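4.2 Regrind content and weld line strength in thin-wall housings

The second set of trials gave us the result we are most excited about. When we planned the work, we expected weld lines to be the weak spot of every part with recycled material in it, and we expected the weakness to grow in step with the share of regrind. The first half of that guess held up well. The second half did not, and the shape of the curve is worth a close look!

All parts in this section were molded at Hájek on the two-cavity Resollow tool, using the ABS blend supplied by Kaline. We molded 3,265 housings over the full series and pulled test bars from the side wall, where the two flow fronts meet just past the cable opening. Bars without a weld line were cut from the opposite wall of the same parts. Melt temperature, hold pressure and cooling time stayed at the settings given in Section 3, and the regrind was dried in the same hopper as the virgin pellets. Indrek Venckus cut and labeled every bar by hand, a job that took far longer than the molding did.

Up to 27 percent regrind, weld line strength stayed within the scatter of the virgin parts. Past that point it fell quickly, and at 35 percent nearly all the bars broke cleanly along the line. Bars from the opposite wall showed only a slow, steady loss over the same range. So the bulk material was still doing fine when the weld line had already given up, and a shop that checks only plain bars would miss the drop altogether. We find this a lovely example of how much a part can hide.

We think the cause lies in the fines. Our granulator leaves a good deal of dust, and dust melts early and rides near the flow front (see the short shots in Section 4.1). When we sieved the regrind before mixing, the drop moved to a higher share, though we ran too few parts to say how much higher. Iretti has since lent us a finer screen, and those trials are under way.

Gate position matters too. Moving the gate toward the cable opening made the flow fronts meet hotter and gave stronger parts at every mix we tried. The price was a visible blush on the top face, which painted parts can live with and bare ones cannot. The molded housings in Figure 6 are white, a color that is hard on any recycled stream, and we return to color drift in Section 5.

One limit should be stated plainly. The tool had run only 3,000 cycles before the series began, and its vents were clean. Worn or clogged vents trap air right where the fronts meet, and we would expect an earlier drop in such a tool.

Figure 6. White molded housings. 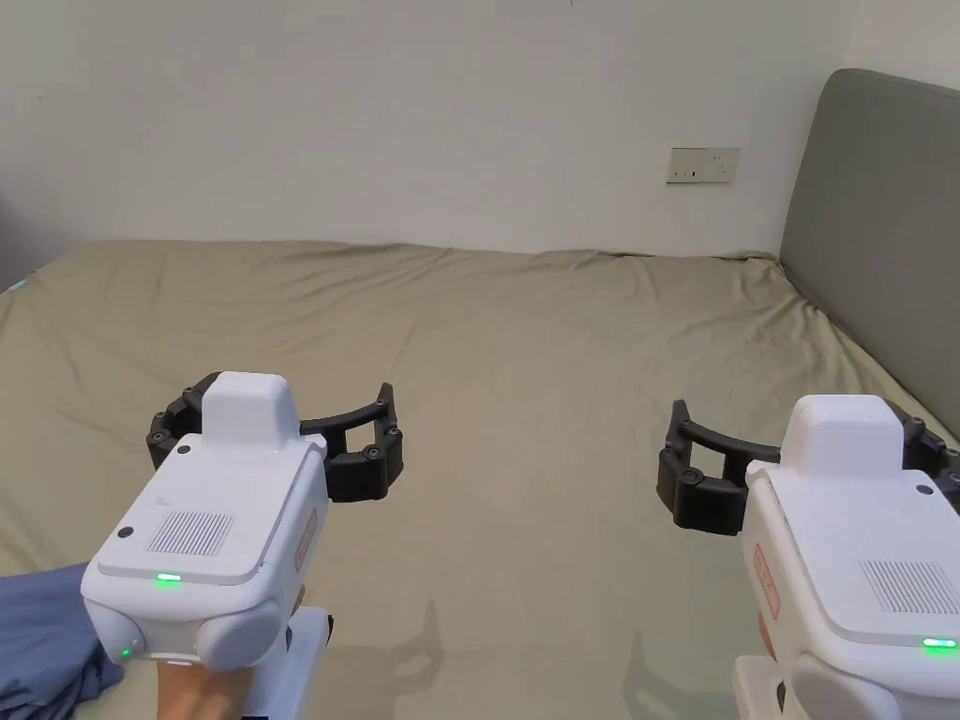

Does sieving the regrind remove the need to test bars with a weld line?

Weld line bars are still needed, because sieving only shifts the point where strength falls off, and plain bars do not show that point at any mix.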